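I nearly didn't go. The invite was for an open afternoon at Astulstead, which I'd always figured was a place that sold shelving, and it was bucketing down, and I had a perfectly good soup on the stove. But my neighbour's daughter works on their data side and she'd put my name on the list, so off I went with my good boots and a notebook.

For anyone who hasn't heard of them, Astulstead gathers the examples that robots learn from. Somebody picks a thing up, puts it down, picks up the next thing, and all of it gets recorded so a program can have a crack at working out how picking up is done. They have the upper floor of the old Jinavia building, the one with the terrible parking. I went around the block twice and ended up behind the bakery.

Our guide was Fiifi Agyeman, who runs the home recording side. I'd expected a talk with slides and we did get slides, but only after he'd put one of the hand tools on the table and let us all have a go. I'd pictured a big arm bolted to a bench! The tool is something you carry around yourself, with two fingers out front, and your own arm does the work of moving it about. It's heavier on the wrist than I expected. After a few minutes of shifting blocks from one bowl to another I had a sore thumb and a new respect for the people who do this for a whole shift.

The home side was the part I liked best. A lot of the recording is done out in people's actual houses, on beds and kitchen counters and the tops of washing machines, and Fiifi's view is that a tidy lab table teaches a machine about tidy lab tables and not much else. He brought up some of the recordings on the big screen and we stopped on this one for ages, mostly so a fellow in the front row could ask about the wrappers. 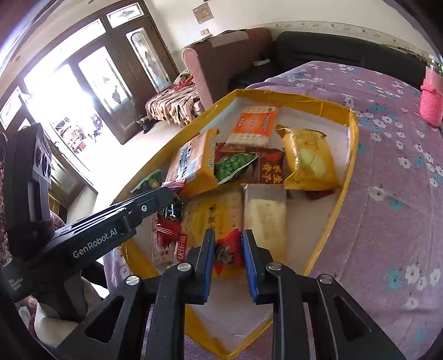 Snack sorting on a bed, as seen from the tool. The yellow cracker packet is the one between the fingers.

Wrappers, I now know, are a whole subject. A box is easy, it has sides and it stays the shape it is. A bag of chips folds up when you squeeze it, shiny plastic throws the light back at the lens, and if two packets overlap you can end up grabbing the corner of the wrong one. There was a big yellow pastry bag in that tray sitting partly over a little dark red wrapper, and Fiifi asked us how we'd go about getting the little one out. We argued about it for a good while. I said lift the pastry bag first. The woman beside me said no, nudge it over. He told us they'd want both, and then the same again with the tray turned around, and again with everything mixed up, which got a groan from the room.

I did like the blue pads on the fingers. I asked if they were there for grip and he said yes, bare fingers slide right off anything glossy. (My one technical question of the day, and I was very pleased with it.)

The other thing that stuck with me was how much gets thrown out. Of the recordings in the batch he was showing us, 29 had been sent back for redoing, mostly for going too quickly. People who've been unpacking groceries all their lives just whip through it, and their hand is already off to the next packet before the last one's properly let go. New folks get told to slow down and finish each move before starting another. He also asks them to leave their fumbles in, so long as they carry on and recover. If you drop the crackers, pick up the crackers. I asked whether that would teach the robot to drop things and got a long answer about labels that I only half followed, so I won't try to repeat it.

The labelling happens down the hall in a program called Prokuvport. You mark where each grab starts and ends and type in what was grabbed, and apparently there's an ongoing dispute over whether something is a "bag" or a "packet". We got 3 minutes each at the keyboard. I marked a grab as ending before it had started, and the screen went orange.

Afterwards there was coffee in the Srivastava room, and decent date squares. I'd have liked to see a trained robot having a go at a tray, but they don't do that part on site, the recordings go off to the people who do. A bit of a letdown if you came for that, and I think the fellow in the front row had.

They're running another open afternoon in June. Wear layers, the upstairs heating is fierce, and don't try to park out front.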